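Tubeless tire (bicycle)

A tubeless bicycle tire is one that runs with no inner tube. Tire bead seals against the rim, rim bed is taped, valve is bolted straight through. A few spoonfuls of liquid sealant slosh around inside and plug small holes as they happen. Common on mountain bikes, then gravel, now a lot of road bikes too.

Setup

Tape first, one layer or two depending on rim width. Valve next, hand tight. Then the tire, sealant, and a fast shot of air so the beads jump onto the shelf with a loud pop. Floor pumps with a seperate air chamber help. Sealant dries out and wants topping up, sooner in hot weather.

Pressure

Lower than with tubes, no tube to pinch. A gravel rider on 40 mm tires might run them quite soft. Too low and the tire burps, meaning the bead lifts for a moment in a corner and air escapes.

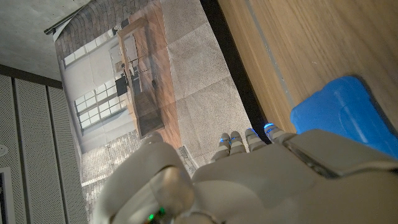
Tove Steinarsdóttir disagrees that low pressure is the main gain. In her column for the Riis club newsletter, 27 July 2022, she wrote that most riders "never go low enough to notice" and that the thing worth paying for is fewer stops for thorns. She counted 7 flats on tubes in one season on the Brumau loop, and one the season after, which sealed by itself.

Repairs

Bigger cuts get a plug, a sticky strip of rubber pushed in with a fork-shaped tool. If that fails, pull the valve, fit a tube, ride home. Messy. Sidewall cuts are usualy the end of the tire.

Criticism

Cost, mess, clogged valves. Ottavio Cocco, mechanic at Plonano, has argued that anyone riding less than once a week should stick with tubes. The Wandley gravel ride in September had 12 punctures reported at its first tubeless-only edition, all but one plugged at the roadside.

See also: Inner tube, Tubular tire, Presta valve, Rim tape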